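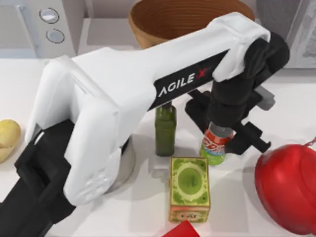
Home Automation > Guides > Set-up guides

Holport chore trainer: set-up guide
Section 5: Your first practice counter

By now you should have the Holport software open and the arm moving when you nudge the sliders. If it doesn't move, go back to section 4 and check that you pressed Enable, which I forget every single time.

I'll say my piece before we start. Can a machine clear up a kitchen yet? Mine can do bits of it. It'll pick up a bottle it has met before and put it where I ask, fairly often, at a speed that would drive you mad if you were waiting for your tea. Everything in this section happens in simulation, so you can let it be rubbish for as long as it likes and there's no mopping afterwards.

5.1 Pick up a bottle

1. Open the Jandwood scene from the Kitchens menu. The first load is slow (go and put the kettle on).

2. Choose the soda bottle with the red label as your target. Leave the tall green glass one for later – it's narrow, and if the arm clips it you'll be starting again.

3. Set the approach to From Above and bring the gripper down until the fingers are either side of the upper part of the bottle, a little below the cap.

4. Close the gripper slowly. Stop when the grip bar goes amber.

5. Lift a small amount, wait, and put the bottle back down where it was. Do that a few times before you try carrying it anywhere!

6. Save the run. The file will be called something like run_1124, and you can rename it if you're tidier than I am.

Note: the arm needs room as well as the fingers. I spent a whole evening watching the hand and never once looked at the long white part behind it, which was sweeping low over everything else on the counter.

Caution: don't copy your grip setting over to a real arm. A squeeze that looks fine on screen can crush a real bottle, so start at the lowest setting and work up.

5.2 Work near something clear

Bottles are the easy bit. Clear things are where I'd say household robots still have a long way to go, and I'd want to see a lot of good runs before I let one dust a shelf of ornaments. 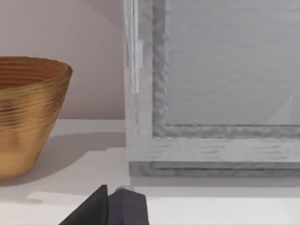
Fig. 5b. Gripper fingers low down, with the golden bowl to the left and the clear case to the right.

1. Switch to the close view and bring the fingers in at a low height.

2. Turn on Fotula, the depth helper, and look at the edges of the case. If they flicker or vanish in the depth window, add a keep-out box by hand and make it a bit bigger than you think you need.

3. Add a second keep-out box for the bowl. It's wider at the rim than at the base, so measure from the rim.

4. Run the move at quarter speed with your hand near the Stop key.

Note: out of my last 91 tries at this one, roughly half stopped early with a contact warning. If yours do the same, your set-up is probably fine. Widen the boxes and have another go.

Caution: turning the contact warnings off makes the runs look better and teaches the arm bad habits. Leave them on.

If you get error 1947, the scene and the arm file are from different versions. Reload both and start again from 5.1, step 1.

Related guides
Kingi gripper: changing the finger pads
Keep-out boxes for beginners
Can a robot load my dishwasher? June update
Fotula depth helper: common warnings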